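Gimico Opens Remote Demonstration Program for Two-Armed Kitchen Robots

KOSTLOW, December – Gimico, a developer of training tools for service robots, today announced the opening of its remote demonstration program at the company's Kostlow office. The program allows trained operators to show a two-armed robot how to carry out kitchen tasks by guiding both of its arms from a desk, with the work taking place in simulated kitchens.

The program uses Lesach, the control software that Gimico introduced to its partners earlier this year. An operator holds one controller in each hand, and Lesach passes the motion to the matching arm and gripper. Each attempt is saved from start to finish, including pauses and corrections. A second operator then reviews the recording and marks it as accepted or returned.

During the trial period, operators recorded 1,013 accepted demonstrations across 9 task families. These include moving dishes along a counter, sorting food items and clearing a work surface before cleaning. Gimico plans to reach 2,000 accepted demonstrations before the first set is delivered to partners.

"A person who has cleared a kitchen counter all their life still needs practice to do it through a robot's arms," said Giorgia Mazza, director of operator training at Gimico. "Our operators complete five days of instruction before any of their work is kept. We ask them to move at a steady pace and to finish what they start."

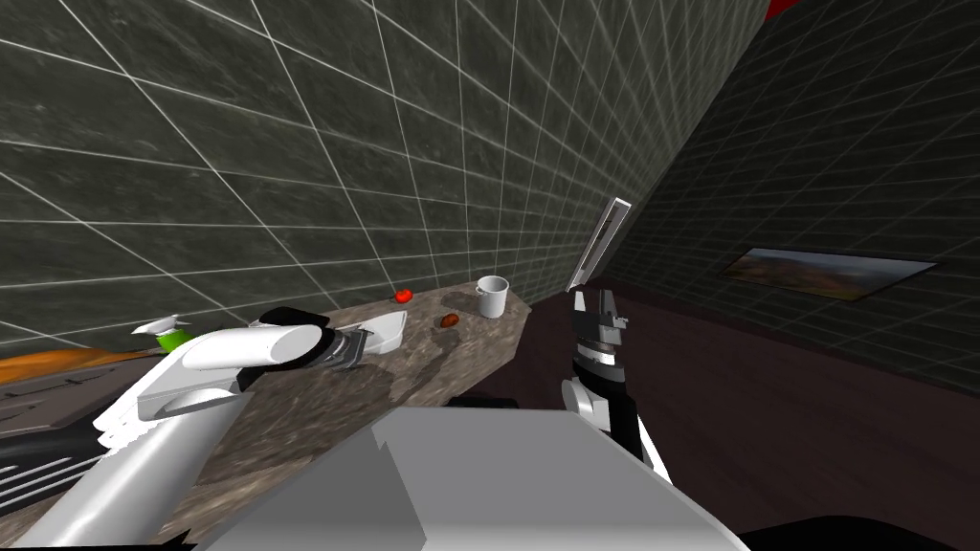

Simulated kitchens used in the program differ in layout, surface finish and the objects placed on the counter. Operators receive a short written task at the start of each session and choose for themselves which arm to use. According to the company, this freedom has produced a wider range of approaches to the same task than scripted motion did in earlier work.

The recordings will be used first by Mahasneh, a partner laboratory that studies how robots learn from human examples. Mahasneh will train its models on the accepted demonstrations and report back on the tasks where more material is needed.

"We asked for the corrections to be left in," said Olga Bravo, who leads the project at Mahasneh. "When an operator misses a grasp and tries again, we want the model to learn from the second try as well."

Applications for operator positions in Kostlow are open now. Training groups begin each Thursday, and no background in robotics is required. Laboratories wishing to submit a task for recording may request the Lesach task form from Gimico's partner office.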